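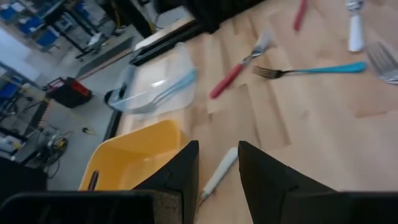
Cutlery on the bench, one light blue fork in the clear tub. The white-handled one between the fingers.

CHORES, AND WHETHER MACHINES DO THEM YET
Gallery page, updated 6th April

Quick page this time, sorry, typed between other things. People keep writing in to ask if a robot can do the washing up. Short answer no. Longer answer is that it can do bits of the jobs either side of the washing up, slowly, on a good table, with somebody standing near the off switch. Cutlery sorting is one of those bits, and it's the one I've been going on about since November.

Why cutlery? Cheap, doesn't break, everybody owns it. And horrible to pick up. A fork lying flat on wood gives you next to nothing to get hold of. Your own hand does a little roll with the thumb without being asked. A pair of stiff fingers has to come down close to the table, not too close, and shut on something a few millimetres thick. Then the shine. Bright metal under ceiling lights looks different from every angle, and clear plastic is worse, half the time a camera sees the table straight through it.

Coloured handles help a lot. Red, blue, white, you can sort on that alone and never ask what the tool is for. Which is a bit of a cheat if you're thinking of a real kitchen drawer, where it's all the same steel and one odd teaspoon from a canteen somewhere. But you have to start somewhere and I'd sooner see the easy version done properly than the hard one done once for a video. 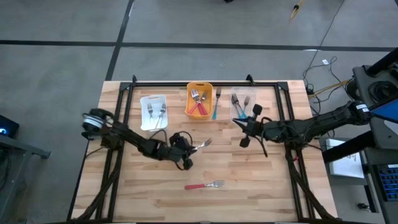

Two arms is the bit I've changed my mind on. Used to think one good arm was plenty. Then I tried loading a dishwasher with one hand in my pocket (do try it, it's maddening) and gave up half way along the bottom rack. Most chores are two-handed and we don't notice. Holding the bag open. Steadying the bowl. Passing a thing across becuase it's on the wrong side. With an arm at each side of a table you at least don't have one poor elbow stretching over everything, though you do get the new problem of who goes first.

Speed. My own test, kitchen table, mixed pile of 200 pieces, forks, knives and spoons out of a box from a church sale. Took me 270 seconds by hand with the radio on, and I wasn't trying. I have not seen a machine with fingers come anywhere near that. Special sorting machines are a different matter, big drums and belts and so on, but they do one job and fill a room and you won't be keeping one beside the fridge.

Where it stands, then, going by letters and what I've seen myself:

Sorting by colour into open trays — yes, more or less, if nothing is tangled.

Same thing from a heap — sometimes. Forks lock together. Tines through tines. A person gives them a shake.

Wiping a table down — looks good, misses the corners. So do my kids.

Folding towels — slow but getting there. Shirts no.

Shelf filling — boxes fine, bags of crisps no. Chauke, the corner shop chain near me, had a trolley thing on trial and the staff went round after it straightening the fronts. They were quite fond of it by the end.

Canteen trays — Womska do a clearing machine that takes trays off a belt and it works well as long as nobody has left a napkin stuffed in a cup. Everbody leaves a napkin stuffed in a cup.

Laundry baskets — a reader sent in a long letter on this, will put it up seperately when I've typed it out.

People ask about price too. Prindeo quoted me for a single arm and I laughed and put the kettle on. Mindevitz rent by the month, which might suit a small cafe, except the cafe I asked said they'd sooner have a second person on Saturdays — sorry, weekends, she does both days. Fair enough. The second person can also do the till.

More pictures to come when I get the next lot sorted. If you've got a chore you think a machine will never manage, send it in, two lines is plenty. Making a bed is already on the list, 2 of you have sent it. So is getting a duvet into its cover, and I can't do that one either.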